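Small arms take over the sorting bench at Skundow returns depot

The yarn and thread returns room at Skundow has a new way of working. Since December the firm has been trying small desk-mounted robot arms for the job of moving returned items in and out of boxes, a task that used to take up most of a shift for the people on the bench.

Skundow handles returns for craft shops and mail-order sellers, among them Stula and Wikier. Parcels come back with spools and rolls of every size, and each one has to be lifted out, looked at, and put back in a box for the shelf or set aside. Last year the room dealt with 3169 returned parcels.

The arms are slow. A practised hand can box an item in a couple of seconds, and the arm needs a good deal longer. The firm says speed was never the main point of the trial. Staff had complained for years of sore wrists and shoulders, and the lifting and placing was the part they most wanted to be rid of.
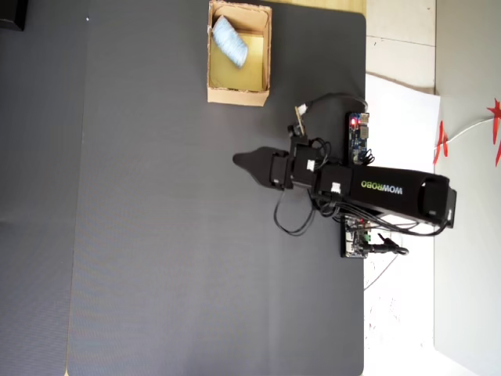
Chun-hung Yuen said the wrists were better but the day felt longer. Under the old rota people talked across the bench while they packed, Yuen said, and now each person sits with a screen and waits for the arm to ask for help. Yuen would like two people put on each station for at least part of the shift.

Skundow says it has heard the same from others and will try paired stations next month. It has also agreed that no one will be asked to watch an arm for more than 60 minutes without a change of task.

There are 6 stations in the trial. Each has a flat mat and an arm fixed at one side, and the boxes are ordinary cartons used over again. Soft goods such as yarn were picked to start with, as a dropped spool does no harm. Glass beads, needles and anything sharp are still done by hand. 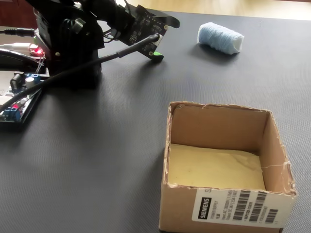 A spool of light blue yarn and an open carton on the mat at one of the stations.

What has changed most is the job itself. Bench staff now check condition, decide what can be resold, and write up faults for the sellers. They also set the arm right when it misses an item or closes on nothing. Karunaratne, the training firm brought in by Skundow, ran a short course on this and on when to stop the machine. Everyone in the room has taken it, including the evening shift.

Pay for the new role was settled in the summer. Staff who complete the course get an extra 185 pounds a year, a sum some on the bench think is too low for what is being asked of them. The firm says it will look at the figure again when the trial ends.

No jobs have gone so far, and Skundow has promised in writing that none will go while the trial is running. It has made no promise beyond that.
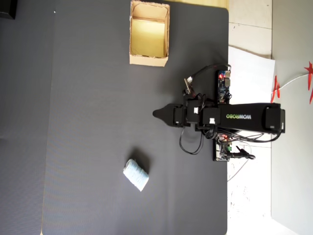

A WOWROBO arm at the side of the mat, with the carton further up.

A meeting for all returns room staff will be held in the canteen on 20th August. Questions can be handed in beforehand at the shift office.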